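Feklow Cell Rules Kit, second edition: a review

Posted May 2020 under Shop Floor, Safety, Paper Goods

Price paid: 80 dollars, shipping included
Bought from: Eltura, who also sell the tape
Used for: one small arm with a two-finger gripper, one bench, people walking past

Most robot safety advice comes in two sizes. There is the official standard, a long and careful document that costs real money and puts strong people to sleep, and there is the laminated sign that says CAUTION. Feklow has gone after the gap in the middle. The Rules Kit is a ring binder, a pad of check sheets, a set of door cards and a roll of floor tape, and it is meant for small shops that run an arm near people and would like to keep doing so.

I should say what it isn't, as the box is a little coy on the point. It does not replace a risk assessment. Page one says so in type you could read from the parking lot, and page two says it again in case you parked farther away. If you have no assessment, go and get one, then come back and argue about binders.

The heart of the thing is 13 rules, one per card, each with a page in the binder telling you how to live with it. Some are the sort of rule you would hope not to need. "Know where the stop button is before you start" is card one, and I sniffed at it until I tried to reach ours from the far side of the bench and met a stack of cartons. The cartons have moved. Card one has been forgiven.

Card four is the best of the lot. It says that anyone with a hand inside the reach line should be the person who controls whether the arm moves, and that this should be true every time, including the quick times. The binder spends five pages on the quick times. It knows its readers. There is a list of the excuses people use for reaching in ("it's only paused," "it's only the test routine," "I'm just straightening the box") and I have personally used all of them, one of them the morning the kit arrived.
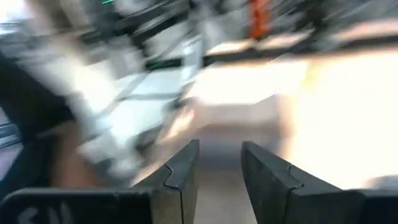

The gripper section is where Feklow earns its money. Plenty of guides treat the arm as the hazard and the fingers as a kind of decoration. The binder goes the other way and asks you to look hard at the end of the tool: how wide it opens, what closes on what, which edges are thin, what else a fingertip could be driven into if the wrist turned when you didn't expect it. There is a sheet where you write down the opening, the grip force setting and the part it was set for, with a space for initials. Filling it in takes two minutes. We found that our force setting had been chosen for a part we stopped making last August, so the sheet had paid its rent by lunch.

It is also sensible about speed. Other checklists I have used have one line for speed, usually "reduced," a word that can cover anything from a crawl to a mild regret. Feklow wants a number for setup, a number for normal running, and the name of whoever is allowed to change either. It also wants you to check the stopping distance with the tool fitted and the heaviest part in the grip, not bare-wristed like the brochure. We had always done it bare-wristed. I won't say what we learned, but the tape got moved.

Ah yes, the tape. It is yellow and black, it goes down beautifully, and it comes up with a fair amount of the floor. Ours is painted concrete, or was. Eltura's answer to my email was that the tape is "intended to be a commitment." I have known marriages with a better release liner.

Other complaints, in no special order. The door cards are glossy, so under bright lights you have to tilt your head like a parrot to read them. The binder rings don't quite meet, and page 2 of the handover section has already escaped once. The section on cameras and sensors is thin and reads as if it was written on a train. It tells you to keep lenses clean and to write down what the sensor can't see, both fair enough, then stops just as it was getting useful. If your arm relies on vision for anything that keeps people safe, you need a lot more than this, and you probably need someone with a calculator.

I had used the Vustgate pack before this one, so a word on that. Vustgate is cheaper and prettier. Its posters are handsome and its rules are all true, but they are true in the way that "drive carefully" is true. After a month our crew could quote them and nothing on the bench had changed. The Feklow sheets are ugly and nag you for initials, and things get moved.

We put the kit through its paces at the Alvarado shop too, where the bench is tighter and the floor is tile (the tape behaves on tile, for the record). The check sheets took longer there at first. People grumbled, then began to fill them in while the coffee ran, and the grumbling moved on to the coffee.

Would I buy it again? Yes, and I'd buy the refill pad on its own and get tape somewhere else. Photocopy card four before you hang it, and put the copy right by the pendant at eye level, where the person about to straighten the box will have to look at it.

Score: 4 out of 5. The missing point is stuck to my floor.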